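How do you keep student clay pieces from cracking on a big wall installation?

I teach art at an elementary school and we're putting a clay mural up in the front hallway, a river with fish and frogs and turtles and whatever else the kids dream up. There are 168 tiles planned, one per kid in the lower grades. We've made 50 so far and a bunch of them have cracks running in from the edges, and a few have curled up like potato chips. I roll the slabs myself with a regular rolling pin, the kids cut and decorate, and then the tiles sit on the shelf by the window until I can load the kiln.

Am I drying them too fast? Also, the parent group offered to buy us a slab roller, and the one I've been looking at is $2,599. Would that even help, or should I ask for something else? I'd love to have everything hung before we let out for the summer and I'm getting nervous!

3 comments

Posted by muddyhallway

Yes, too fast, and get them away from that window! I did a ceiling-high tree with second graders a few years back and lost a heartbreaking number of leaves the same way. What saved me was sandwiching the tiles between sheets of drywall (tape the cut edges so you don't get plaster crumbs in your clay, they'll pop in the kiln). Flip the stack once a day and leave a little weight on top. I cover the whole thing with dry cleaner plastic for the first 4 days, then loosen it a bit at a time.

The other thing is how you roll. If you only push one way the clay remembers it, and it'll try to go back while it dries. I roll, pick up the slab, turn it, roll again. Then I go over both sides with a rib before the kids get anywhere near it. Kids also love to glob on extra clay, so a frog ends up three times thicker than the tile under it. I have mine score like crazy and hollow out anything fatter than a thumb.

As for the slab roller, they're lovely, but I'd skip it. Two wooden slats and your rolling pin get you an even thickness. Ask the parents for more kiln shelves and good mounting hardware, you'll be so much happier.

12 people found this helpful

Posted by Idarau

use clay with grog in it. smooth clay cracks way more. also make them smaller

2 people found this helpful

Posted by kilnandkaboodle

I agree with most of the first answer, but I'm going to stick up for the slab roller a little. If it's just you rolling slabs for that many kids, your wrists will be finished by spring break. We got ours in August, before school started, and I use it every single week. So if the parents really want to buy it, let them!

On hanging: please don't glue fired tiles straight to the school wall. We did that with our first mural, and then the hallway got remodeled and we couldn't save any of it (I cried in my car). Now we mount everything on cement board panels, with thinset, and the panels get screwed into the studs. Poke any holes you need while the clay is still leather hard, and make them bigger than you think because everything shrinks. I lay the whole design out on the gym floor first and take a picture so I know what goes where.

And make extras. Make lots of little plain water tiles with no name on them. When something breaks you can fill the gap and the river keeps on going.

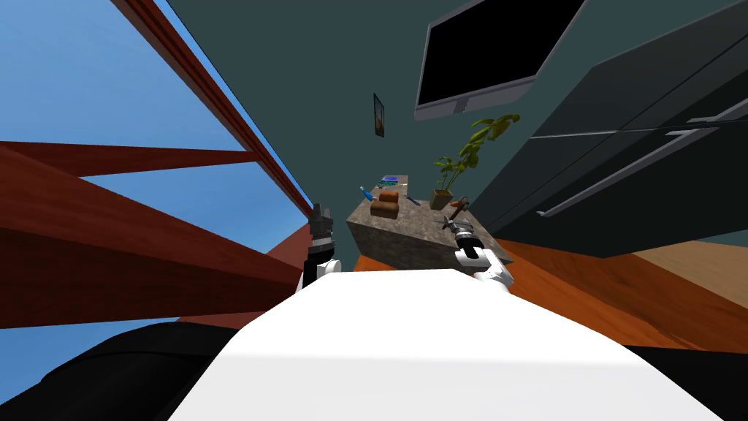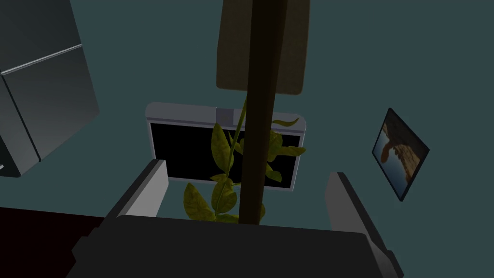
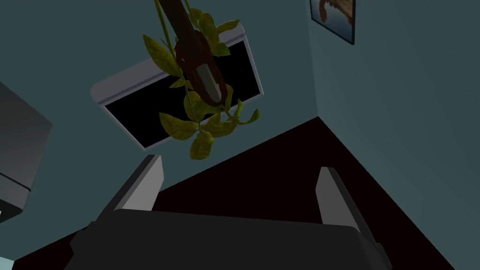
Answered by kilnandkaboodle on Thursday, February 5, 2026

4 shares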